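The last knife grinder on Zervas Street

By seven in the morning the shutter at Stoder is halfway up and the first wheel is turning. Evaristo Ochoa has sharpened blades in this narrow shop for most of his working life, and he still starts the day with the butchers' knives, which have to be back before the counters open.

The shop took its name from the family that ran it before him. They sold pots and oil lamps as well, and a row of hooks for the lamps is still screwed into the ceiling beam. Ochoa kept the grinding and let the rest go. "I was never any good at selling," he says. "People came in for a lamp and I talked them out of it."

Trade is steady but it has changed. Twenty years ago most of his work came from homes. A household would bring in its carving knife before Easter and its scissors in the autumn. Now restaurants make up the bulk of it, and the homes that do come tend to bring everything at once, wrapped in a tea towel, after years of putting it off.

He charges 5 euros for a kitchen knife and a little more for anything with a serrated edge, which has to be done by hand with a tapered rod. Scissors take longest. Each blade has to be ground at its own angle and the screw reset, and a pair of dressmaking shears can keep him busy through a whole radio programme.
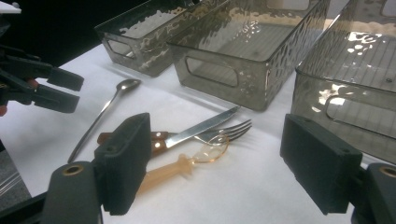 How often should a kitchen knife be sharpened?

For a home cook, twice a year is plenty if the knife is kept out of the dishwasher and run over a steel each week. A knife used every day in a restaurant needs to go on the stone far more often.

Stavros Chatzigeorgiou, who cooks at Hikell, a fish restaurant near the harbour, brings his knives in every Saturday. He has tried doing them himself. "I can get an edge," he says. "I can't get the same edge down the whole blade, and with fish you notice."

He pays by the month and collects the knives in the afternoon, before the evening service. Ochoa writes each job in a ledger with a pencil. The current one has 254 pages and is nearly full.

The question of who comes next is an open one. The rent went up in March, and the lease has three years left to run. A nephew helped for a summer and then took a job in an office. A young woman who makes garden tools has asked about learning the wheels, and she now spends one morning a week at the second bench, mostly on hedge shears and old chisels.

Ochoa says she has steady hands and presses too hard, as he did. He has given her a box of worn blades to practise on and told her not to bring any back until they will cut newspaper.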